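Budgeting for a two-arm bench setup, what am I forgetting?

Posted in: Equipment & Purchasing
Tags: two-arm cell, budget, garments, cabling

quietpress_guelph

Hi all, quick one before the August budget goes in. We sort and rehang clothing for a few resale shops, small operation. Boss wants to trial a two-arm bench cell for getting garments out of a bin and onto hangers. I've been told to come up with a number and I have never bought anything bigger than a steam press.

What I have so far:
- quote from Grovano for the pair of arms, grippers included, wrist cameras NOT included
- quote from Jurnel for the bench and enclosure, flat panels, aluminium profile, they say 4 weeks
- 2,000 dollars set aside for "everything else" which is a number my boss picked out of the air

The arms are the big line and I'm not really asking about those. It's the everything else. Cables, mounts, power, spare parts, the rack, the actual clothes?? Do people budget for clothes? We have loads of clothes but they all belong to the shops.

Also do I need to plan for a bigger table than the one Jurnel drew. It looked fine on paper but I can't picture it with a rack and a bin and two arms on it at the same time.

Not looking for a lecture on whether we should do it, that's been decided above me. Just want the list. Thanks in advance, typing this on my lunch.

benchrat44

2,000 won't cover it. Double it and you might be ok.

Don't forget freight. Ours came on a pallet and the truck had no tailgate, paid extra for that. Get the freight in writing.

offcut_and_co

Did this last year for a similar job so here's my list, no particular order, sorry for the mess.

Cameras. Two wrist ones at minimum and the brackets that go with them. Ask Grovano if the bracket fits their gripper or if you have to get it made. Ours didn't fit. Getting them cut at a local shop was 431 for the pair and a week of waiting.

Camera cables. Buy longer than you think. The arm has to swing all the way out without yanking the plug, so measure along the arm and then add slack for the bend at the elbow. Get spares at the same time, same colour, same maker. Clips too, they're pennies and you will be annoyed without them.

Cable duct along the front. Slotted kind with the lid. Jurnel will sell you this with the bench if you ask, it wasn't on our quote and I only noticed when the bench was already here. Much easier to fit before the arms go on.

Power. One outlet each for the arms, one for the computer, one for lights. Have an electrician look at the room before you order, not after.

Emergency stop. Check whether it's in the arm price. Check again.

Spare gripper fingers. Put in for two sets. Fabric is soft but the rack isn't.

Clothes. Yes budget for them!! Do not use the shops' stock, you'll be dropping these on the table and dragging them around all day. We gave ourselves 60 for a bag of thrift stuff and it was plenty. Get a mix, thin and thick, plain and patterned, dark and bright. All plain tees will make it look better than it is and then your boss promises the shops something you can't do.

Hangers. Cheap plastic, in a colour that isn't the same as your table. White on white is a pain for the cameras. Buy more than you need, they snap.

Rack. Short one that sits on the bench. Ours is from Grabner and it's okay, the connectors work loose so I check it in the morning. Whatever you buy, buy two of the same, becuase if the first one breaks and the new one is a different height you're redoing a pile of setup.

Bin. Any plastic tub. Take it off the table size before you do anything else, see below.
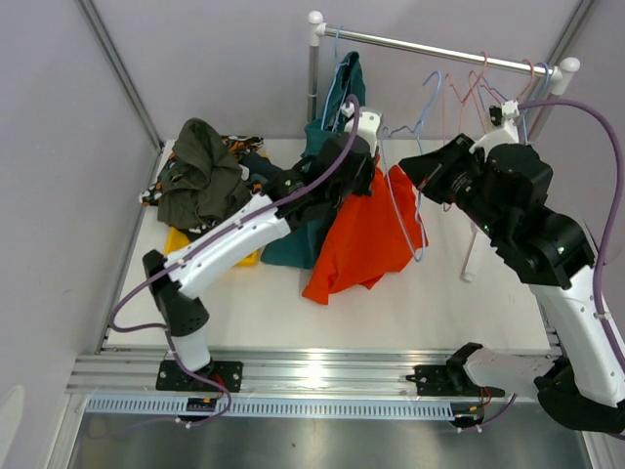 Table size is where I'd spend the extra money if you have any. Put tape on the floor at Jurnel's dimensions, then stand your rack and your bin inside it and see what's left. You need a clear patch in front of the rail as well, because garments don't stay in a neat little shape while they're being handled. Look at the orange-red one, it widens out from the left gripper and drapes toward the front of the table, and the teal one next to it has its hem lying flat on the top too. Heap in the bin takes up its own chunk of the left side. If the drawing only leaves room for the rack and the tub you'll be ordering a second bench by Christmas. Ask them for the next size up as a separate line so your boss can see the difference.

Software. Droro was the one we priced, yearly fee. Put it under running costs and not equipment or your finance person will send it back. Ask me how I know.

Time. Not a purchase but put it in anyway. Somebody has to pick clothes up off the table and put hangers back for weeks. That was me.

quietpress_guelph

This is great, thank you both. Hadn't thought of the duct or the hanger colour at all. Our hangers are white and so is the bench in the drawing, so thats going on the list.

Taped the floor just now with the rack from the back room and yeah, tight. Asking Jurnel for the bigger top. Will chase Grovano on the bracket and the e-stop this afternoon.

mill_end_marg

Also ask about enclosure panels, whether the side ones come off without tools. Ours don't. Every time a sock goes down the side it's the hex key again.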